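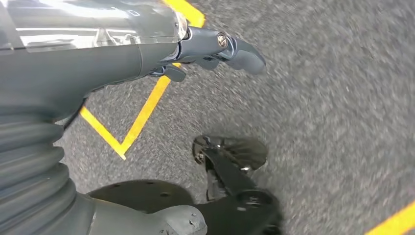
Temps de lecture : 1 minute

3.2. Le public du festival de Jeltham

Le corpus réunit 1 617 questionnaires remplis à l'issue des représentations de novembre, dans les quatre salles du festival. La salle Bassey en fournit plus de la moitié. Les soirées à la halle Plorken, programmées plus tard, ont donné moins de réponses et des commentaires plus courts.

Les spectateurs notaient cinq aspects de la soirée, de la mise en scène au surtitrage. Pour les pièces étrangères, la note du surtitrage varie davantage que celle du jeu. Les abonnés se montrent plus sévères que les spectateurs venus pour une seule pièce, sauf pour « Parkisitz », que les deux groupes jugent de la même façon.

Les réponses sans indication de salle ont été écartées des comparaisons, mais conservées pour l'analyse des commentaires libres (section 3.3). L'âge n'a pas été demandé à Plorken, et les croisements par tranche d'âge portent donc sur les trois autres salles.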